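Out and About > Visits > Open Days

Andthorpe Pottery open day

Andthorpe Pottery opens its workshops to visitors once a year, in May, and this time I managed to get a ticket. They cost 14 pounds, which includes tea and a go at glazing.

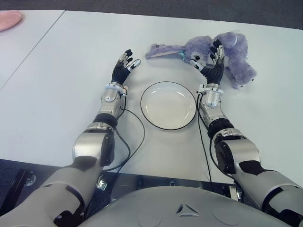

I took the early bus from Dresville and walked up from the stop by the church. The gates opened at 10 and there was already a queue along the wall. We were put into groups of 30. Mine was led by Mirta Toledo, who has worked in the casting room for most of her life and speaks loudly enough to be heard over the extractor fans.

The tour starts in the clay store, a long brick shed with a low roof. Clay comes in by lorry and is left to rest before anyone uses it. From there you go through to casting, where slip is poured into plaster moulds, and then to the drying racks. Please don't touch anything on the racks. A man in our group did and was told off.

The kilns were the best part for me. The old bottle kiln went out of use years ago but you can step inside and look up. The present one is electric, made by Kolov, and holds 200 dinner plates at a time. Herman Nugroho, who runs it, explained the firing cycle and answered a lot of questions about cracks.

Glazing took up the last half hour. I did a small bowl in green, too thickly, and it will be posted to me once fired.

The seconds shop is across the yard and takes cards. I bought two mugs and a butter dish. Tea was in the old packing room, which gets crowded, so go early if you want a seat. There are steps down to the casting room and no lift at present. The 114 bus back leaves from the other side of the road.

Filed under: Days Out, Crafts, Local Industry

Recent visits
MacRitchie Mill: spring opening
Dresville Signal Box
An afternoon at the rope works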